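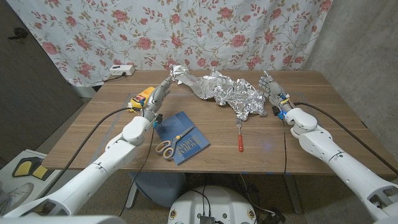 What Happens to Kitchen Foil in Prarnley
Project report, Environmental Studies
Mohammed-Awal Agbenyega
Submitted 4/9/25

1. Why I chose this topic

My family puts foil in the trash. My aunt, who lives across town, washes hers and puts it in the recycling cart. We have the same hauler and the same carts, so one of us had to be doing it wrong. When I asked other people in my class, I got both answers, and a few people said they had never thought about it.

Aluminum can be melted and used again many times, and making new metal from scrap takes far less energy than making it from ore. Most people know this about cans. Foil is the same metal, but it is thin, it comes in small pieces, and it usually has food on it. I wanted to find out what people in my part of Prarnley do with it, what the hauler wants them to do with it, and whether those two match.

2. Background

Recycling in Prarnley is picked up by Jasosus, a private company that has had the contract since before I started high school. Everything goes in one cart. The trucks take it to the Amoah sorting plant, where paper, plastic, glass and metal are separated.

The flyer that comes with the cart says "metal cans." It doesn't mention foil at all. The Jasosus website has a page that says clean foil is accepted if it is "balled up," but it took me a while to find. It is under a heading about holiday waste, and I only got to it by using the search box. It does not say how big the ball should be.

I called the Amoah plant to ask. The woman who answered was helpful but did not want to be named in a school report. She said small loose pieces tend to fall through the screens with broken glass and bottle caps. Flat sheets can travel along with the paper because they behave like paper on the belt. A ball the size of a fist has a better chance of reaching the metal line. She also said that a little grease is fine, but cheese and meat are a problem.

3. Method

The study area was the north side of Prarnley between the creek and the school, which has 900 homes according to the town planning office. I printed 400 survey cards and left them at every second house until I ran out. The card had a drop-off address and could also be filled in online. Collection ran for 2 weeks. I got 174 cards back, counting the online ones.

The card asked:

How often do you use foil at home?
What do you use it for most?
Where does it go when you are done with it?
Do you clean it first?
Have you seen any instructions about foil from the hauler?

There was a blank line at the bottom for comments.

I also did a small test at home. I wanted to know how much foil it takes to make a fist-sized ball, and whether a normal household would get there in a reasonable time. We kept a bowl next to the sink and put all our used foil in it. We used Cletar standard foil for all of it, which is the store brand we normally buy.
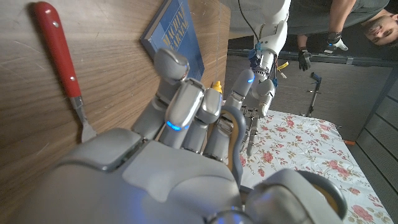 Figure 2. Gray hand next to the wooden surface, with a blue light on one finger.

4. Survey results

Almost everyone who answered uses foil. The most common use was covering leftovers, followed by lining a baking sheet. Grilling came third, although the cards went out in cold weather and I think that answer would be higher in September.

More people throw foil in the trash than recycle it. The gap was smaller than I expected. A few people reuse the same sheet several times before getting rid of it, and these were mostly people who also wrote long comments.

Of the people who recycle foil, most rinse it. Hardly any said they ball it up. Several wrote that they fold it flat so that it takes up less room in the cart, and from what the plant told me this is one of the worst things to do with it.

Very few people had seen instructions. Some of the ones who said yes wrote that the instructions told them foil was not allowed. I could not find any current instruction that says this. It may come from the hauler the town used before Jasosus, or from another town.

Some of the comments:

"If it has been under a chicken it goes in the trash and I am not sorry."
"I assumed the magnet picks it up."
"We save it for the scrap man."
"Why is this not on the cart lid?"

The comment about the magnet was interesting because aluminum does not stick to a magnet. Steel cans do. Plants that sort aluminum by machine normally use an eddy current separator, which makes the metal jump off the end of the belt. I did not know this before the project either.

5. Home test results

We filled the bowl more slowly than I expected. For the first few days we had only small scraps, and then my mother made a lasagna and we had a whole sheet. Pieces with baked-on cheese took a long time to wash. We soaked one overnight and it still was not clean, so we threw it out.

By the end of the collection period we had a ball a bit smaller than my fist. It was loose at first and had to be squeezed again every time something was added. Thin pieces tear when you pull them off a dish, and the torn bits are the ones that got lost or swept up with crumbs.

I also ran hot water for longer than I should have. If you heat a lot of water to save a small piece of foil, some of the benefit is gone. My mother now rinses it in the dishwater at the end, after the plates.

6. Problems with the study

People who return a survey card about foil probably care more about recycling than people who don't. The real share of foil going in the trash is likely higher than my cards show.

The question "Do you clean it first?" was badly worded. Some people answered it for foil they reuse and others for foil they recycle. I should have tried the card on a few neighbors before printing it.

I did not get to visit the Amoah plant. Tours are only for groups and the next opening was after my deadline. Everything I say about sorting there comes from one phone call.

The home test was one family using one kind of foil. Heavy-duty foil and takeout trays are thicker and I did not test them.

7. Recommendations

The flyer should have one line about foil: wipe it, save it up, squeeze it into a ball the size of your fist. A sticker on the cart lid would reach more people than the website does. I sent this suggestion to Jasosus with a copy of the survey totals and got an automatic reply.

The school cafeteria also wraps sandwiches in foil and has no bin for it. I would like to look at that next, if the kitchen staff agree.

The blank survey card and the totals for each question are attached as Appendix A and Appendix B.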